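Minutes, Chores and Machines Group, November 15, 2020
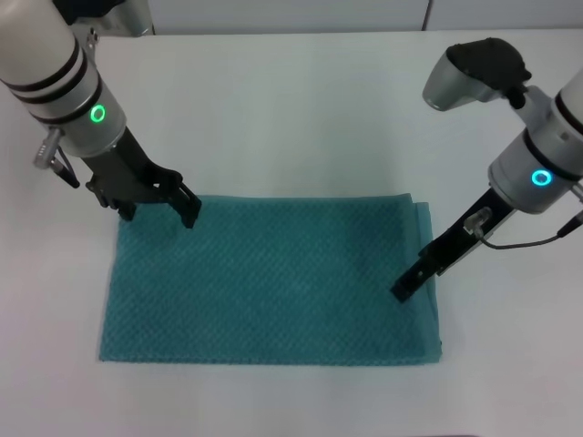 I'm typing these up from my own scribbles, so shout if I got you wrong. We started late (my fault, I had the key) and went straight to the big question from last time: can a machine do the laundry yet, start to finish?

Zakhar Hladun went first and he was pretty upbeat! He thinks folding is the part that's nearly there, at least for flat things like towels, and he'd happily let a pair of arms loose on a stack of them. Fitted sheets are another story. So are socks, and we spent far too long on socks.

I said what I always say, that a towel on a clean table is the easy end of the job and somebody still has to get it there. At Pleno, where I do the linens, we go through 200 towels on a busy day, and they come out of the dryer in one big knot. Zakhar said fine, but people are slow at knots too. Fair enough.

Next was the quote from Drallus for a two-arm setup. Nobody liked the price. They want a 7 month contract, and the small print says we'd pay for new fingertips ourselves. Agreed to ask for a shorter trial before we go any further.

Then shop-floor stuff. The Radu people are still packing by hand, 1000 boxes a week, and would love help with the taping (boring, same box every time, sounds perfect to me). They're less keen on a machine near the glassware. We didn't vote on it.

To do:
Zakhar writes to Drallus about the trial.
I time myself folding at work, no cheating.
Radu to send us box sizes.

Next meeting is in February, room 519 at Zelliro. Bring a fitted sheet if you've got an old one, I want to see who can really fold the thing.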